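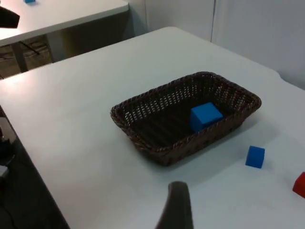

Woven basket on a white table.

Call for Participants: Home Bread Storage Study

Wulby is looking for adults who buy or bake bread every week to take part in a two-week home study in June. We want to learn how people store bread at home, how long they keep it, and how much of it they end up throwing away. You do not need any special knowledge or equipment. You will be paid for your time.

Applications close 2022-05-31.

About the study

Wulby is a small consumer research office. We run studies on food and household goods, mostly for manufacturers and retailers. This study is paid for by Arnik, which makes kitchen storage products. Arnik will receive a report of the results but will not receive your name, address, or any other contact information.

We need 93 households in total. Space is limited in each household size group, so some people who qualify may be placed on a waiting list. We are especially short of households with four or more people and of people who live alone.

What you will do

The study lasts 14 days. You can choose your own start date in the first half of June. During the study you will:

Fill out a short starting survey about your kitchen and shopping habits. It takes 20 minutes.

Keep a daily bread log, on paper or online. Write down what bread came into the house, where you put it, what was eaten, and what was thrown out. Most days this takes less than five minutes.

Store your bread the way you normally do for the first week. Please do not change anything during this week, even if you think your way is wrong.

Use the storage item we send you for the second week. It will be a lidded box, a cloth bag, or a lined basket. Items are assigned by drawing and cannot be swapped. You may keep the item after the study.

Weigh any bread you throw away. We will send a small kitchen scale if you do not have one. The scale must be mailed back in the prepaid envelope.

Join one phone interview at the end. Interviews last up to 45 minutes and can be scheduled for daytime or evening.

You buy your own bread, as usual. Any kind counts: sliced loaves, rolls, flatbread, bagels, homemade bread, and gluten-free bread. Cakes, muffins, and crackers do not count.

Who can take part

You can apply if all of the following are true:

You are 18 or older.
You do most of the food shopping or most of the cooking in your household.
Your household goes through at least one loaf, or the same amount in rolls or other bread, each week.
You will be home for the full 14 days. One night away is fine.
You can read and answer questions in English.
You have a mailing address where we can send a package. We cannot ship to PO boxes.

You cannot take part if you or someone you live with works for Wulby, Arnik, a bakery, or a company that makes or sells food packaging. People who were in our Junico lunch study last fall cannot take part in this one, but they can apply for later studies. Only one person per household may sign up.

Renters, homeowners, and people who share a kitchen with roommates are all welcome. If you share a kitchen, log only the bread that you buy or bake yourself.

Payment

Participants who complete the study receive $250. We pay by check or by direct deposit, whichever you choose on the sign-up form. Payment is sent within ten business days after your interview.

If you stop early, you will be paid $10 for each day of the log you filled out. You do not have to give a reason for stopping. Missing a day or two in the log will not affect your full payment, but please do not go back and guess at what you would have written. Leave the day blank and keep going.

Optional group session

After the home study, we will hold 2 group sessions at our office in the Carvalho Building. Each session lasts 90 minutes and covers what people liked and disliked about the storage items. Group sessions pay an extra $60. There is free parking behind the building, and the entrance has a ramp and an elevator. You can take part in the home study without signing up for a group session.

Sessions are audio recorded. If you do not want to be recorded, please choose the home study only.

Allergies and safety

The cloth bags are unbleached cotton. The baskets have a removable cotton liner that should be washed before first use. If anyone in your home has a sensitivity to cotton or to natural fibers, tell us on the form and we will leave you out of the drawing for those items. Do not eat bread that looks or smells moldy. Weigh it, log it, and throw it out.

Your information

We keep your contact details apart from your survey answers and logs. Contact details are deleted 90 days after the last payment is sent. Logs and survey answers are kept under a number. We may quote from interviews in our report, without names. You can ask us to remove your answers at any time before the report is written.

How to apply

Fill out the screening form on the Studies page of our website. It has 18 questions. If you would like a paper form, call the main office number and leave your name and mailing address. Let us know on the form if you need large print.

We received nearly 380 applications for our last home study, so we are not able to call everyone back. If you are selected, you will get an email or letter with a consent form. Your place is held once we have the signed form. Please return it within five days.

Waiting list applicants will be contacted if a place opens up before the middle of June.

Common questions

Can I freeze my bread during the study?
Yes, if you normally do. Write it in the log when it goes into the freezer and again when it comes out. In the second week, keep at least one loaf or one bag of rolls in the item we send you.

What if I run out of bread?
Write "none in house" for that day.

Do I need to send photos?
No.

Can my children help with the log?
Yes, as long as you check the entries.

What if the package arrives damaged?
Call us before you start and we will send another one. Your start date can be moved by up to three days.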